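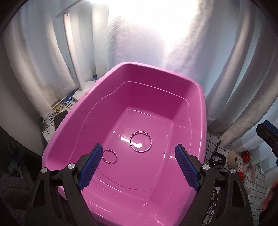
Pink basin, two rings on the bottom, grippers open. Attached to ticket 139.

Ticket 139: small rings missed on pickup, sorting bench
Opened by: Citlali Olvera, returns sorting, Harkico
Opened: 4 November 2025
Status: waiting on user

Citlali Olvera wrote:
Hello again, and thank you for being so quick with the last one! My trouble now is with rings. The big plain ones come up fine nearly every time, but the thin little hoops, the sort with a gap in them like an earring, keep getting left behind. I ran 16 pickups before lunch with a thin one and 12 of them missed. The pads close, the log says "item held," and the hoop is still lying there. I wiped the pads, restarted Korna twice (I know, I know, once should do it) and tried a fresh sorting list. Same thing.

I should say how this lands on our side, as it's more than a nuisance. Before Korna came in we picked everything by hand and wrote our own tally, and my wrists don't miss those days one bit. But now the tally comes from the log, so when it says "held" and it wasn't, one of us has to stop and go back through the whole batch. The newer people feel they're being blamed for the machine's numbers, and I'd like to be able to tell them something.

Support, Fernandes desk, wrote:
Hi Citlali, thanks for such a full write-up. Two things to try, in this order:
1. Set the closing height to 14 in the small parts menu, save, and run the pad check.
2. Turn the desk lamp away from the basin. There's a white streak of glare across the floor of it, and shiny metal on a shiny floor is hard going for the item finder.
Please leave the "held" count out of your tally for now. I've passed the false reading to the Elton team under this same number.

Citlali Olvera wrote:
Did the height first, and it's better: 16 more tries and only two misses. I haven't got to the lamp yet because the late shift needed the bench. I've told everyone the count is off and they can go by their own notes, and you should have heard the relief! Could somebody put that in the shift guide before December? We have new starters coming.

Support, Fernandes desk, wrote:
Will do, I'll draft the guide note and send it to you to read first. Keeping this open until you've had a go with the lamp.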